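The Board Stays

I have owned the white board for longer than I've owned any table it has sat on. It came with me from the apartment on Baird Street, it has moved 2 times since, and it has never once been hung, framed or put away. It is a large flat board. You put things on it so that the table underneath lives to see another year.

The table is light wood and I was very proud of it in September. By October I had the board back out.

What the board has collected

Scratches, mostly. Specks of something dark that I wipe off on Monday and meet again on Tuesday. One faint blue pencil line from a shelf I measured for and never built – the shelf was going to be magnificent.

I did look at replacing it. Hilard sells a proper work mat for 161 dollars, which is a lot to pay for something whose job is to be ruined.

The stand moves in

Lately the board has had a tenant. The stand is black metal, all thin flat bent bars, and one leg comes down to a point like it means to sign its name. I wanted it on the board before it went anywhere near the wood.
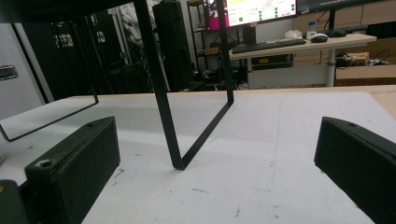 Things I still have to sort out

The floor behind the table, where the dark tangle of equipment lives. I gave it 3 evenings last winter and it won all of them.

The black shelving, next to the monitor. I keep putting things on it and calling that tidying.

The pencil line can stay.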